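Notebook, cell 2 – September

Wrist view sim, grasp on the T-piece. Stopped the batch at 14:10 after the force limit tripped for the third time in one run.

Symptom: fingers close, the log reports contact, then joint 5 torque climbs until the limit cuts in. The T-piece pose in the log does not change, so the arm is pulling against something that will not give. Replayed episode 324 at quarter speed. Contact is reported 30 mm before the fingers should reach the block.

First suspicion was the finger collision mesh, which Jacinto Montes swapped for the Brestari one last month. Put the old mesh back and ran 68 episodes. Same fault, same joint. Mesh cleared, new one reinstated.

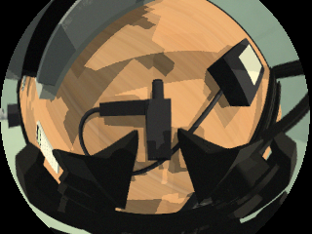
Second suspicion was the cable. The Kindura scene file gives the cable on the T-piece a chain of short capsules, and the last capsule is pinned to the world instead of to the table body. When the table pose is randomised the pin stays where it was. The chain goes taut as soon as the fingers catch the loop, and the solver treats it as rigid.

Changed the parent of the pin to the table. Reran with the same seeds: no trips, but two episodes now end with the cable passing through the left finger. Contact margin probably too small for a capsule that thin. Not fixed yet.

Safety note – the policy trained on these scenes must not go on the real arm. It had 2,734 episodes of data with the bad pin in it and may have learned to pull through resistance. Checkpoint moved out of the Rollano share and marked HOLD.

To do: raise contact margin, check the Rosales scene for the same pin, ask Jacinto whether the torque limit in sim matches the controller.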